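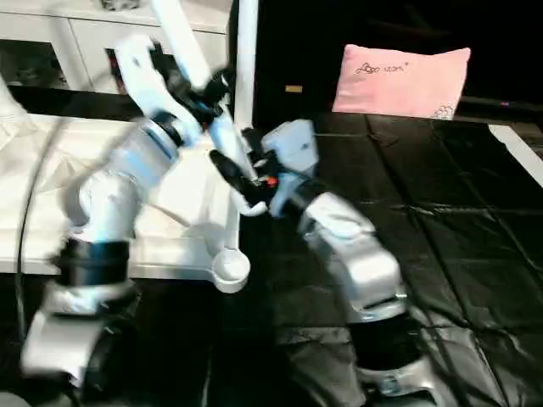 What should be done with the parts of a floor-standing fixture before any of them are joined?

They should be laid out on a covered surface, sorted by function, checked against the parts list, and inspected for damage. Fastening begins only after the check is complete. Protective wrapping stays on each part until the step in which that part is used.

Chapter 7
Layout and Inspection of Parts

From Assembly and Service of Household Fixtures, by Trinidad Orellana

Topics in this chapter
7.1 The work surface
7.2 Sorting order
7.3 Wrapped parts
7.4 Poles, tubes and fittings
7.5 Clear plastic parts
7.6 Recording the layout

Terms used in this chapter: boss, captive hardware, dry fit, lug, preassembly, shortage slip.

Chapter 6 covered opening the carton and removing the packing in the order in which it was put in. At the end of that procedure the technician has a number of loose parts, several preassemblies, and one or more hardware bags. Chapter 7 takes up the work from that point and carries it to the first dry fit. The procedures apply to lamps, fans, drying racks, garment stands and similar products in which an upright pole carries the load and a frame or base spreads it.

7.1 The work surface

A table is preferred to the floor. Its height should allow the technician to reach the far side without leaning on the parts. The surface is covered with a cloth or a plastic sheet large enough to take the whole layout. Cloth is the better cover for painted and glossy parts, which mark easily if they slide on a hard surface. A sheet of vinyl or heavy plastic is easier to wipe and is used where parts may carry oil or grease.

The color of the cover matters more than its material. White and clear parts are laid out on a dark cover, and dark parts on a light one. A clear washer on a white tabletop can be overlooked through an entire assembly. Shops that handle both kinds of product keep two covers and change them between jobs.

Folds and creases need to be pulled flat wherever small hardware will be set down. Under large parts they can be left alone. The cover should not hang so low that it can be caught by a knee or a chair.

Items that do not belong to the job are moved to the far side of the table or off it. Any that remain are kept outside the layout, so that they are not taken for parts at the count.

7.2 Sorting order

Parts are sorted first by function and then by size. The following order suits most upright fixtures:

Frame and base parts, to the left.
The main pole, in the middle, clear of everything else.
Tubes, couplings and clear parts, to the right.
Fasteners, in a tray at the front.

A left-handed technician may reverse the order. Whichever direction is chosen, it is kept for the whole job and entered on the job sheet.

The parts list is read from top to bottom while the layout is scanned from left to right. Each line is checked off when the part has been touched. Checking by eye alone is the usual cause of a false count, particularly with nested tubes, where one tube may be hidden inside another. The Gresik service course requires a second count by another person on any product with more than one hardware bag.

7.3 Wrapped parts

Large molded or painted parts are commonly shipped in clear film. The film is left in place during layout. It can be lifted or pressed flat so that the part number can be read, and in most cases the hardware already fitted to the part can be identified through it.

Hardware fitted at the factory is called captive hardware. It appears on the parts list of some makers and is left off by others. Jastau lists it in a separate column; Navarrete does not list it at all. A technician who does not know the maker's practice may look for a bolt in the bag that is already in the frame.

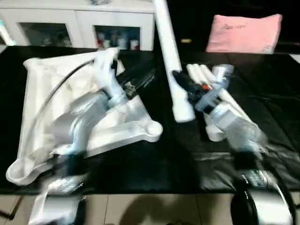 Before the film is removed, three points are checked. The lugs are inspected for cracks at the edge of the hole. Any cable attached to the part is followed along its full length and must not be pinched between the film and a sharp corner. Captive bolts are tested with the fingers for looseness, but are not tightened. Final torque is applied in Chapter 9, when the frame is under load.

7.4 Poles, tubes and fittings

A pole is set down where it cannot roll. If it already carries a foot or an end cap, the foot is placed so that the pole does not rest on the rim. Straightness is checked by rolling the pole a half turn on a bare, flat surface and watching for a gap beneath it.

Tubes of the same diameter are placed side by side with their ends aligned. A difference in length then shows at once. Table 7-1 gives the tube lengths for the Fledov stand used in the exercises: the short tube measures 826 millimeters and the long tube 1,497 millimeters. The two are easily told apart when aligned and are often confused when crossed.

Couplings are kept next to the tubes they join. Push-fit couplings are not tried at this stage, as some cannot be released without tools.

7.5 Clear plastic parts

Clear parts scratch more readily than painted ones and show the scratch more plainly. They are placed last, on a flat area of the cover, with nothing on top of them. Inspection is done under a single lamp held to one side. A crack appears as a bright line that stays in the same place on the part as the lamp is moved. A reflection travels with the lamp.

7.6 Recording the layout

The layout is recorded before the first part is lifted. A sketch on the job sheet is sufficient. Missing parts are entered on a shortage slip with the part number, the quantity and the number of the bag or carton in which the part should have been found. Slips are kept on file with the job sheet; a shop that completes up to 3,000 jobs a year will need a separate drawer for them.

Work may continue on a short kit only if the missing part belongs to a later stage and the technician has marked that stage on the sheet.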